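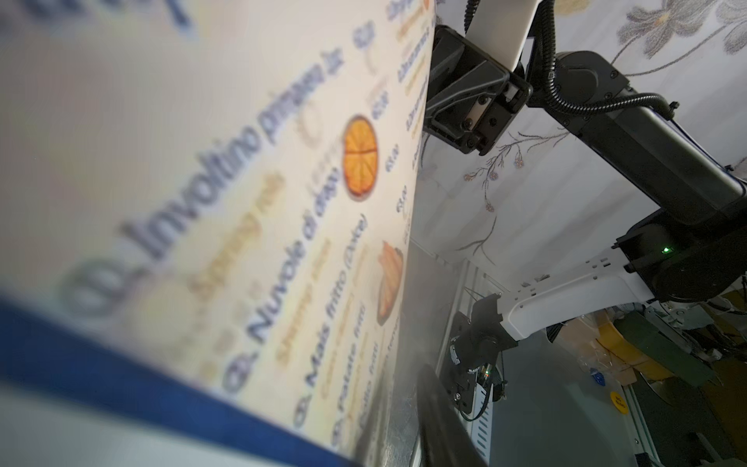

Front of House Monthly Check: Tables, Menus, Allergen Information

4 min read

Site: Prirkow, dining room and pass
Checked by: Marjan Kazemi
Accompanied by: Lenni Kallio (shift lead)
Date: 23/02/2018
Form: 491

Mark each line OK, ACTION or N/A. Add a comment for every ACTION. Leave the completed form in the blue binder at the pass.

SECTION A. MENU CARDS

A1. Cards clean on both sides, no grease or dried sauce
ACTION. Sticky along the bottom edge on several cards from the window tables. They are being wiped with the same cloth as the tabletops. Use a separate cloth and the Wollasix food-safe spray, then dry.

A2. Laminate sealed, no splits or lifting corners
ACTION. Two cards have opened at the corner and will take in water. Pulled from use. Lenni to put them in the office for replacement, not back in the rack.

A3. Dish names readable in Italian and English
OK. Checked the fried starters page line by line. "Involtino primavera" has "Spring roll" under it and "Nuvole di drago" has "Shrimp chips". The orange English type is small. One guest asked for it to be read out during my visit and staff did so without being prompted.

A4. Numbered icons next to dishes match the allergen key
ACTION. The key at the back door is the old one. Shrimp chips must show crustaceans on the key as well as on the card. Jouko Ikonen to print the current key and take the old one down the same day.

A5. Sweet items clearly marked
OK. "Mais fritto (Dolce)" is listed among the fried dishes, close to "Patate fritte". Servers should still say it is sweet when a guest orders it as a side. Marked OK because the word is on the card, but see comment at the end.

A6. Prices on card match the register
OK. Lenni read from the card and I read from the register. No differences.

SECTION B. TABLES AND SEATING

B1. Tables steady, no wobble
ACTION. Table by the coat hooks rocks. Folded napkin under one leg. Remove napkin, adjust foot.

B2. Chairs sound, no loose screws
OK.

B3. Walkway to rear exit clear
OK at time of check. High chairs were stored there last month and have been moved.

B4. Seating within posted limit of 60
OK.

SECTION C. FRYER STATION AND PASS

C1. Separate fryer for shellfish items
OK. Labeled. Yuto Arai explained the procedure correctly, including what to do if the wrong basket is used.

C2. Oil change log filled in
ACTION. Blank for the two most recent changes. Yuto says the oil was changed. Write it down.

C3. Extinguisher and fire blanket in place, tags in date
OK. Tag is due in March. Coman has been called.

C4. Allergen tickets used for every declared allergy
OK.

COMMENTS

The room is in better order than last time. Most of what I have marked is paperwork and small repairs. A4 is the one that matters and should be done before the next service.

On A5, I would like the sweet corn moved to the dessert page at the next reprint. Tzu-hsuan Shek has the layout file and the card supplier's details. Send the new laminate order with it so we only pay for delivery once.

Recheck of A1, A2, A4, B1 and C2 in March.

Contact: Ekby office | © 2018 Ekby | Back to top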